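Three nights near Iststead

We had the cottage from Wednesday until the weekend, and I said I'd write it up for anyone thinking of going that way.
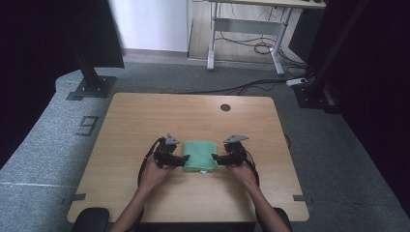

My sister reckoned we should have stayed in Egan and driven out each day. Her argument was that Egan has the bakery, the pub and the petrol, and that the road between the two is only dull the first time. She may be right, but I like waking up with no traffic, and the cottage was cheaper.

Iststead sits on the flat country below the range. Most of it used to be apples. There are still a few old rows along the creek, but the money now is in hazelnuts and hops, and you drive past a lot of both. The hops are grown on tall wires and in May there is nothing on them, so all you see is poles and bare dirt. If you want colour, come earlier. The nut growers had finished and most of the sheds were shut.

Kindlow is the one farm that was open while we were there. They press cider from their own fruit and what they can buy from the neighbours. The dry one is very dry and a bit cloudy, and I liked it more than the sweet. They make 4,000 bottles in a decent year and 2,000 in a poor one, and last year was poor, so there was a limit of two bottles each. They also do an apple vinegar, which we have nearly finished already. Take cash for the farm shop as the card machine drops out.

On Friday we walked the Andex track. It starts behind the hall, follows the creek for the first hour, then climbs through stringybark to a lookout at 3,000 feet (the sign has never been changed to metres). The top section is loose underfoot and I was glad of proper boots. You can see the whole valley from up there, with the orchards in squares and the river going off to the south. We met two other people all day.

Food is the weak point. The general store closes at four and has bread, milk, tins and good local honey. Dinner means cooking for yourself or driving to Egan - we did one of each, and had cheese and cider on the last night.

The cottage had a wood heater and plenty of split wood. Phone reception was one bar, at the gate.

We'll go back in spring when the hops are climbing, and book four nights next time.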